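Notebook, shelf-picking bench
February 13, 2018

Planner again. Yesterday's note ended with "probably the collision margin", underlined twice, so naturally it wasn't the collision margin.

Background, mostly for Gonçalo, who has been on the Kimstead job and missed the sulking. The pick requests come in from Custon as a product name and a shelf bay. Perception finds the front face of the box, fits a plane to it, and hands over a grasp pose. The planner then looks for a path to a pre-grasp point just short of that face, and a straight-line move takes over from there. The last part is fine. The middle part has been producing paths that are legal in the way that crossing a field to get to next door is legal.

Went through the log properly this morning. 635 plan requests since the last merge, 489 solved inside the time limit. The remainder are nearly all upper shelf, and nearly all for items with a tall neighbour. My first theory was that the seed for the inverse kinematics was stale. It is stale, I fixed it, and the number hardly moved. Leaving the fix in out of spite.

Second theory, which I now believe: the shelf model has the upright as one solid slab, padded, and the padding was added in two places. Once in the scene file (me, April) and once more in the Guline wrapper, which pads everything it is given without mentioning it. So the planner thinks the post is fatter than it is and goes to a lot of trouble to respect it. Elbow high, wrist round the back, the lot.

Took the padding out of the scene file and left the wrapper's alone. Restarted, cleared the cached roadmap (remember to clear the cached roadmap), and went back to the granola and oat bites bay.

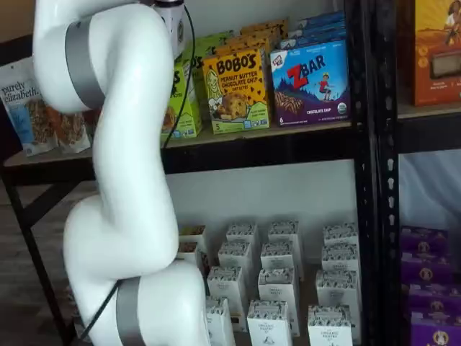
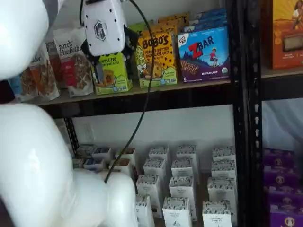 Same bay, Bobo's and Z Bars in both.

Paths are shorter. The elbow has stopped trying to see over the top of the unit. I haven't rerun the full log against the new scene yet, so no new percentage, and I'd rather not write down the one I am hoping for.

Things still wrong:

The cable isn't in the collision model at all. Has never been. The planner is therefore delighted to wind the wrist most of a turn to save a few degrees at the shoulder. I've put a joint limit on the last axis as a stopgap and a cost term for wrist travel behind a flag called wrist_cost, default off. Gonçalo, please don't switch it on to see what it does. It makes planning six times slower is what it does.

Plane fitting on a row of identical boxes sometimes gets the face of the one behind, if the front one is shiny. The depth comes back full of holes and the fit goes for whatever has the most points. Tried a nearest-face preference, which works until something leans. Pouches lean. Chow's segmentation branch handles pouches better than ours, but it wants a newer version of everything, including, I suspect, me.

Labels. The matcher reads flavour and brand as separate strings and then picks whichever it is more confident about. Two products by the same maker therefore count as one product to it. Needs to be a joint score. Half a day's work, which I have now been not doing for 2 weeks.

Retreat move is still a fixed distance straight back. Fine for boxes at the front of the shelf, too short for anything further in. Should be computed from the depth of the grasp. Wrote the function, haven't wired it in.

Next: replay the whole log overnight with single padding, seed fixed, wrist_cost off. Keep the old scene file as shelf_fat in case I'm wrong about all this.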